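Housekeeping and Home Storage, Unit 4
Snack packets and small dry food
Notes for participants, prepared by Jawad Memon

In the last unit we worked with jars and tins. In this unit we work with small packets, which many families buy in quantity and then forget at the back of a drawer.

Before you sort, you need a flat place where all packets can lie side by side. A kitchen table is good. In a small flat the bed is often the largest surface, and it is acceptable if the packets are closed. Put an old sheet over the bed first, as spicy snacks are made with oil and a leaking packet leaves an orange stain.

Take everything out of the box at once. Do not sort inside the box, for the packets at the bottom will be missed. 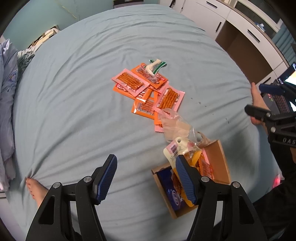

When the pile is made, turn each packet so that you can find the date. On gluten strips and similar snacks it is usually printed near the serrated edge, and sometimes it is very pale. Hold it to the lamp. If you cannot read it, put the packet with those to be eaten first.

Now press each packet softly with two fingers. A closed packet keeps its air. If it becomes flat, there is a hole, and it should go in the bin.

Make groups by date and not by colour. Aileen Ambrosio, who taught this unit before me, grouped by flavour, and this is also possible when the dates are close. Different flavours often have similar wrappers, so please read the name.

Put the packets back standing, with the oldest in front. A box 15 cm high is enough for most small packets. Do not close them with a rubber band, it can cut the edge.

Exercise for home: sort one box or drawer. Write down how many packets were past their date and how long the work took (about 10 minutes is normal). Bring your paper to Adeel Pirzada in March.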